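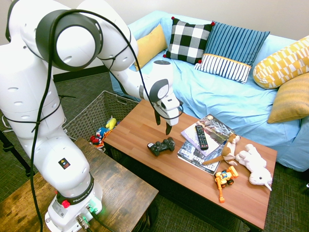

Fahy Residence
Common Lounges: Frequently Asked Questions
Updated 21 Nov 2024

The following questions are those most often received by the Residence Office concerning the shared lounges, their furniture and the items kept in them. Residents are asked to read this page before contacting the office. Terms that appear in the Residence Agreement have the same meaning here.

GENERAL USE

Who may use the lounges?

The lounges are open to all current residents of Fahy Residence and to guests who have been signed in at the front desk. A resident must remain with his or her guest at all times. Residents of Pumgate House may use the ground floor lounge on presentation of a valid residence card. The upper lounge is reserved for Fahy residents.

When are the lounges open?

Both lounges open at 7:00 a.m. and close at midnight. During examination periods the upper lounge remains open overnight as a quiet study area, and the television is disconnected for the duration. Notice of these periods is posted on the door.

Can a lounge be reserved for a private event?

The ground floor lounge may be reserved for a period of up to four hours. Requests must be made in writing and must name one resident who accepts responsibility for the room. The upper lounge cannot be reserved.

How many people may attend a reserved event?

The posted occupancy limit for the ground floor lounge is 70 persons. This limit includes the organizers and any person serving food. Events expected to approach the limit will be referred to the Residence Manager before a reservation is confirmed.

COFFEE TABLES AND SIDE TABLES

What may be left on the coffee tables?

Items that belong to the lounge and are in regular use may stay on the coffee tables. These are the television remote control, the game controllers and the current magazines. Everything else should be taken away by the person who brought it. Cups, plates and food wrappers must not be left on any table overnight.

How should the shared items be arranged at the end of the evening?

Magazines should be stacked squarely, with the largest at the bottom. The remote control belongs beside the stack. Game controllers are returned to the shelf under the television at closing time. A clear area should be left at one end of each table so that the surface can be wiped in the morning.

May I put my feet on the coffee tables?

No. The tables are not built to carry the weight, and shoes mark the finish. Footstools are available in both lounges.

Are coasters required?

Yes. Coasters are kept in the top drawer of the sideboard. Heat rings and water marks are the most common form of damage to lounge furniture, and the cost of refinishing is charged to the person responsible where that person can be identified. If a drink is spilled, blot it at once with a dry cloth. Do not rub the surface, and do not use kitchen spray on it.

Which products may be used to clean the tables?

Only the Flelano wood cleaner supplied in the utility closet may be used on finished tabletops. Apply a small quantity to a soft cloth, wipe along the grain and dry with a second cloth. The rustic side tables should be dusted with a dry brush only, as liquid collects between the planks. Bleach, glass cleaner and scouring pads must not be used on any wooden furniture in the building.

May I move the furniture?

Chairs and footstools may be moved within the room and should be returned when you leave. Coffee tables must be lifted by two people and never dragged. Side tables, lamps and the television stand are to remain where they are. No furniture may be taken from a lounge to a bedroom for any length of time.

What should I do if a table is scratched or unsteady?

Report it at the front desk or by calling the Residence Office at extension 529. Please state which lounge the table is in and describe the problem in a sentence or two. Do not attempt to sand, glue or tighten the furniture yourself. Repairs are carried out by Budach Furniture Services, which visits the building in February and during the summer closing. Unsafe furniture is taken out of use at once.

REMOTE CONTROLS AND GAME CONTROLLERS

How many game controllers may I borrow?

Each resident may sign out 2 controllers at a time. The sign-out book is kept at the front desk, and a residence card must be left until the controllers are returned. Controllers may be used only in the lounge from which they were borrowed.

Who decides what is shown on the television?

The choice belongs to those already watching. A person entering the room may ask for a change but may not insist on one. Where residents have agreed in advance to watch a particular broadcast, a notice may be placed on the lounge board, and that broadcast takes priority for its scheduled length. Video games must give way to a posted broadcast.

The remote control is missing. What should I do?

Please check between the seat cushions and underneath any magazines before reporting the loss. If it cannot be found, inform the front desk, where a spare may be borrowed for the evening. The spare must be returned by closing time even if the original has not been recovered.

The remote control or a controller does not respond. May I change the batteries?

Fresh batteries are issued at the front desk in exchange for the used ones. Batteries should not be taken from one shared item to operate another, and used batteries must not be placed in the lounge trash cans.

May I bring my own controller or game console?

Residents may bring personal equipment and connect it to the television. It must be clearly labeled with a name and room number and must be removed at the end of each session. The residence accepts no responsibility for personal equipment left unattended.

MAGAZINES AND READING MATERIAL

How are the magazines selected?

Subscriptions are chosen once a year from suggestions placed in the box at the front desk. The current selection covers business, photography, travel, cooking and general news. Suggestions for the coming year close at the end of February. The office gives preference to titles that are not already held by the Fahy reading room.

May I take a magazine to my room?

The newest issue of each title must remain in the lounge. Earlier issues may be borrowed overnight and returned the following day. Please do not cut out articles, recipes or coupons. The office will make a copy of a single article on request.

What happens to old issues?

Issues are removed from the tables after three months. They are offered first to residents and then recycled. The reading room retains bound volumes of certain older titles, and its shelf list now runs to 1,784 entries. The list may be consulted at the front desk.

May residents leave their own magazines for others to read?

Yes, provided that the address label has been removed and the material is suitable for a shared room. Donated magazines are treated as lounge property from the time they are placed on the table and cannot be reclaimed later. Catalogs and advertising leaflets should not be left.

SOFT TOYS, CUSHIONS AND BLANKETS

Are stuffed animals permitted in the lounges?

They are. Small stuffed animals are kept in the ground floor lounge for visiting children. They may be placed on chairs, shelves or tables when not in use but should be kept away from lamps and heaters. A toy that has been dropped in food or drink should be handed in at the desk for washing.

How often are these items washed?

Cushion covers and blankets are washed monthly. Stuffed animals are washed at the same time if their labels allow it and are otherwise cleaned by hand. A toy with loose eyes, open seams or exposed filling is withdrawn immediately.

A child has left a toy behind. Where will it be kept?

Toys believed to be personal property are taken to the front desk and held for sixty days. Please describe the toy by size and color when making an inquiry. Small toys can be mailed to the owner at the owner's expense.

DAILY TIDYING AND LOST PROPERTY

Who is responsible for tidying the lounges?

Housekeeping staff vacuum the floors, empty the trash and wipe the tables each morning. Clearing away personal belongings and returning shared items to their places remains the duty of residents. Staff will not clean a surface that is covered with personal belongings.

What happens to belongings left in a lounge?

Belongings found at closing time are placed in the lost property cabinet with a tag showing the room and date. Wallets, keys, telephones and computers are locked in the office safe. Proof of ownership may be required before these are released. Open food is discarded the same night.

Is there a charge for lounges left in poor condition?

A cleaning charge may be applied where a reserved lounge is returned with food, litter or spilled drink on the furniture or floor. The resident named on the reservation will receive an itemized statement and may contest it in writing within ten days.

Whom should I contact with a question not answered on this page?

Inquiries may be addressed to Eamon Lynch, Residence Manager, at the Residence Office on the ground floor, or made by telephone at extension 529. Written inquiries left in the office mailbox are answered within three working days.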